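9 July 2024

Up at 5:40, missed the 15 anyway. Driver saw me running, I'm sure of it. Next one came half full and then sat at Nestadville Station for ages with the doors open, no announcement. Got to campus sweaty and cross.

The pass thing is finally real though. Shabnam had the letter. All staff and students ride free from fall, both zones, just tap your ID. Evening students too, which was the bit they kept wobbling on back in May. Parking permit is still $200 a year so I'm dropping mine, if the 15 ever learns to tell time. Larysa says she'll beleive it when her card beeps.

Open meeting at noon about the new stop. Two choices, library side or the Hordiienko lot. Library obviously. Florian went on and on about turning circles for the long buses. Fair point but we only had the room till one. Dong-geon asked about the last bus home, 9:50 is useless if your lab ends at ten. Got a "we'll look at it." Wrote that down with the name next to it.

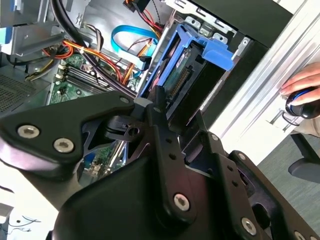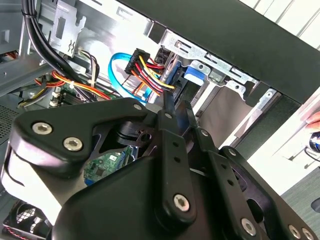

Signed the petition for a later bus, we're at 2 full pages now. Stepan wants 200 names before they print the fall timetable. Taking a sheet to the cafeteria tommorow, early, before the line gets long.

Home on the 6:10. On time! Stood the whole way, some kid's backpack in my ribs. Rain at the shelter and the roof still leaks on the bench end. Need to call about that. Also eggs, stamps, ring Mom.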